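Print this page | E-mail this ticket
2 comments | 0 shares

Linen Services Help Desk
Ticket 93: Folded items coming undone on the sorting table
Status: Open
Raised by: Zinhle Cele, Guest Rooms, Clakano House
Date raised: March 12, 2020

The Guest Rooms section reports that striped cotton pieces placed on top of waffle cloths do not keep their fold. The stack is level when it leaves the table and has slipped by the time it reaches the second-floor cupboard. The section requests advice on folding order and asks whether the two fabrics should be stored separately.

The matter was examined at the sorting table this morning. The blue and white striped piece lay folded over the mint-green waffle cloth, with its middle standing up in a mound and the fabric bunched into a twist at one end.

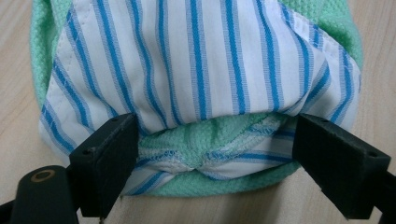

Jamshid Dehghan
Linen Services Supervisor

The striped fabric is smooth and thin, and any twist left inside the fold will lift the layers above it. Pressing the pile from the top does not remove the twist. The piece must be opened out fully and started again.

Action taken: The section has been asked to shake out each striped piece, lay it with the overlocked seams facing down, and fold it in line with the stripes. Waffle cloths are to be stacked on their own shelf, no more than five high.

Comments (2)

Ayanda Nel, Guest Rooms: Shelf cleared and labelled. Please confirm whether the same limit applies to the striped pieces.

Jamshid Dehghan: It does. The ticket will remain open until the June linen check.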